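The retreat at Mernwood cost Satish Rajan 442 dollars, and for that he got a bunk, lentils, and a teacher called Chacko who said the self was a river.

"Which river?" Satish asked on the first morning.

Chacko smiled the way people smile at dogs. "The one you're standing in."

Satish wrote this down so he could be annoyed by it later. He had read the old books. Every few hundred years someone in a robe found out that nothing stays put, and then built a hall with very thick walls to say it in. 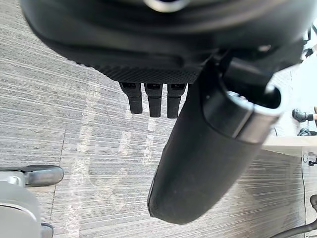
On the third night he couldn't sleep and went out to the porch. Chacko was there, eating crackers from a sleeve, shoes off.

"If I'm not the man who signed up in December," Satish said, "who do I see about his refund?"

"He agreed to the terms."

"And who are you bound to pay?"

Chacko chewed for a while. Without the microphone he had a smaller voice, and he sounded like he came from Ascombe, as Satish's mother had. "I used to teach algebra," he said. "I was surer then."

It was the first thing out of the man's mouth that Satish believed. He took a cracker. They talked about bus routes until the birds started up — and in the morning session, when Chacko got to the river again, Satish kept his hand down.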